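Wellbeing > Food & Drink > Teeth

Tags: Mouth Matters, Snacking, Reader Mail

Your lemon water habit and your enamel

14 comments | 50 shares

Quick one this month, running behind on everything. Lots of mail after the June item on hot lemon water, mostly from people who've been drinking it first thing for years and now want to know if they've wrecked their teeth.

Short answer - probably not wrecked. But worth a rethink.

Lemon juice is very acidic. Watering it down helps some, but sipping one mug all morning keeps your teeth sitting in acid the whole time. Same deal with kombucha, and with apple cider vinegar shots. Enamel softens, you brush, a little bit goes with the toothbrush. And it doesnt grow back.

Usa Yimyam, the hygienist who answers our mail, says timing is where most people slip up. Drink it, brush straight away, feel virtuous. Wait 30 minutes at least, she says, and rinse with plain water in the meantime. Or brush before breakfast and be done with it.

Drink it with food if you can. Use a straw. Don't swish - several of you admitted to swishing!

Steinar Ketilsson wrote in to ask about sugar-free gum. Yes, fine, good even, it gets the saliva going. He chews 8 pieces a day, which might be a bit much on the jaw and possibly the stomach too.

Signs to watch for: teeth looking yellower, edges going see-through, a zing when you drink something cold. Any of those, tell your dentist and mention the lemon. They cant guess what's in your mug.

Whitening toothpaste on top of all this? Go easy, some of them are pretty gritty. A plain flouride one will do.

Next month is dried fruit. Sorry in advance to the raisin people, and keep the questions coming - short ones get answered first.
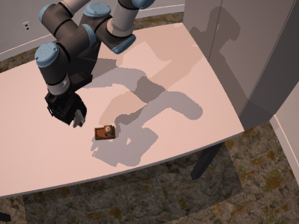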